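Home | Projects | Reports | Grants | Contact

Progress report: Finville Community Garden and Seed Library
Posted in July by the garden coordinator

Hi all, and thank you again for the Unel Fund grant! I know the form asks for a formal update at the halfway point, but last time you told me you'd prefer plain talk over charts, so I'm taking you at your word. Grab a coffee, it's a long one.

The money first. Of the $2,881 you gave us, most has gone exactly where the application said it would: lumber for the raised beds, hoses, soil, and the cabinet for the seed library. The lumber came in higher than the quote I had in the spring (the yard in Clukau had already sold what they'd promised me, so I had to take the next grade up), and I covered the gap by putting off the second rain barrel. I'd still like that barrel. If there's any room to move a little from the printing line to the water line, please let me know, as we've spent almost nothing on printing and I don't see that changing.

The beds are in. All of them! We'd planned to build in two rounds, with the sunny side done first and the fence side left for fall, but once people had drills in their hands they didn't want to stop. The fence side is shadier than I'd guessed on the site plan. Lettuce and chard love it. Tomatoes do not, and the two families who got those plots were pretty good sports about it. I've promised them first pick next spring and I've written that into the plot rules so I can't forget.

Soil was my biggest worry going in and it's been fine. We had the old ground tested before we touched it and the results were nothing scary, just tired dirt with very little in it. We filled the beds with a bought mix plus compost, and I've kept some back to top things off in the fall because new beds always sink.

Water is a different story. The tap is at the far end, by the gate, and dragging a hose past every bed in the heat is no fun. We lost a row of beans the week the hose split, and by the time the new one came they were toast. I've now got a spare hose, a box of washers and a sign-up sheet for watering, and things have been much calmer. The sheet hangs on the shed door. People write the oddest notes on it ("gave the squash a pep talk") and I'm keeping every page.

Now the seed library, which I'll admit is my favorite part. The cabinet went up in the front hall of the Enache building, right inside the door, and we stocked it with 300 packets. I figured that would see us through to the fall. It was half empty by the end of the first month! Flowers went first, then peas, then anything with a picture of a pumpkin on it. Kids take the pumpkins. Herbs hardly moved at all until I put them at eye level, and now the basil is gone too.

What I got wrong was the return side. The idea, as you'll remember, is that you borrow seed in the spring and bring some back after harvest. I wrote the instructions on a card and the card is way too long. It talks about isolation distances and cross-pollination and people's eyes glaze over. I'm redoing it with just the easy ones, beans and peas and tomatoes and lettuce, and a line at the bottom saying to come ask me about the rest. Squash can wait for the advanced class.

Speaking of classes, we've run 5 so far: bed building, starting seeds, compost, pests, and one on cooking what you pick. The compost one was the best attended, which surprised me, and the pest one ran way over time. Starting seeds had a thin crowd, and I think I scheduled it too late. Most people had already bought seedlings by then. Next year it moves up to late winter, before the garden centers open.

Sweet corn keeps coming up when I ask what people want to grow. We left it out of the first plan for space reasons. It needs to be planted in a block so the pollen gets around, and a short row in a raised bed tends to give you ears with gaps. I'd like to try a proper patch on the open ground behind the shed next season, with beans running up the stalks.
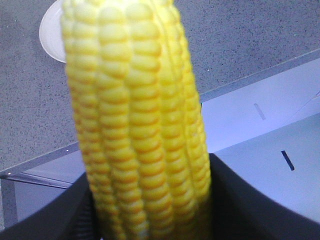
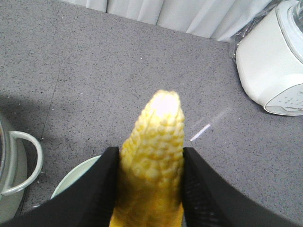
That open ground needs work before anything goes in. It's packed hard and full of bindweed, so the plan is to cover it with cardboard and wood chips this fall and leave it alone until spring. The cardboard is free if I get to the appliance store early enough. The chips I have to beg for, and the tree crew has been slow to call me back.

A few other bits for the second half. The gate latch needs replacing. The bench we asked for is on order. I want to get a shelf up next to the seed cabinet for extra produce, so anyone with too many zucchini has somewhere to leave them (and there will be too many zucchini). I've also been putting together a small request for next year, which I'm hoping to keep to $1,000, mostly water and seed. You'll get that separately, with real numbers and receipts attached.

One question for you before I go. The grant letter says the seed library has to stay in the same building for the whole term, and the Enache people may be repainting the front hall this winter. Could we park the cabinet at the Clukau library branch for a few weeks if we need to? They've got room by the stairs, and I'd put a note on the door so regulars can find it. I need to give them an answer by the end of the summer.

Contact: Finville Community Garden, garden office | Copyright Finville Community Garden | Back to top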